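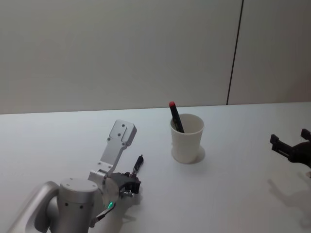 Natsumi Kuroda wrote back before I had got my coat off to say that a pot for your pens is a habit, you either have it or you don't, and no showroom was going to sell me one. I had told her I was spending the morning at the Plolonance open day, which is given over to desks and what people put on them. She thought it was a daft way to use up annual leave. I went anyway, and I am still arguing with her in my head as I type this up.

## Plolonance open day, December 16, 2025

The building is a long way from the station and the signs give up at the second roundabout. Inside you get a lanyard, a paper cup of tea and a leaflet called *The Clear Surface*. According to the leaflet, a worker with a tidy desk gets back 96 hours a year. I asked where that figure came from and was told it was "from the research". I asked which research and was given a second leaflet.

The tour has 3 stops.

**The desks.** White tops, pale walls, very little else. I'll admit that a white plastic cup with one red-capped marker leaning in it looks good on a bare table. So would a potato. My trouble is that I have never owned one pen. Where do the dead biros go, and the scissors, and the ruler that is longer than everything? Our guide said those would be "housed elsewhere". Elsewhere was a cupboard, and he didn't open it.

**The holders.** This is where the money is. The Shezi is a tube with a weighted bottom. The Grurkitz comes in 6 sections, each at a different height, and looks like a church organ. I tried it with what was in my bag and my highlighter was too fat for five of them. A woman next to me got her pencil stuck and had to turn the whole thing upside down. Neither does anything I could name that a plastic cup doesn't do, and a cup can be washed up. When I said so, the guide told me a cup "doesn't communicate intention".

There is a fair point buried in there somewhere. A marker stood up in a cup is easy to see and easy to grab, and you know at a glance what colour you're getting if the cap is showing. Cap up or cap down is another matter. I was brought up to store felt tips cap down so the ink stays at the nib, and I asked if they had a view. They did not. For a company that has built a whole morning on pens, I found that poor.

**The talk.** Forty minutes in a warm room on the Trelteck method, in which you take everything off the desk and put back only what you used that day. I have done this at home without paying anyone. It lasted until I needed a stamp. The speaker showed a slide saying 2,008 people had finished the course, and someone at the back asked how many still had clear desks. She said they were hoping to follow that up in March.

Tea was decent. Biscuits ran out early. The shop takes cards only, and the queue for it went past the toilets, so plenty of people were more convinced than I was.

I came away with both leaflets, which are now on my desk under the stapler. Natsumi has asked whether I bought the church organ. I bought a marker.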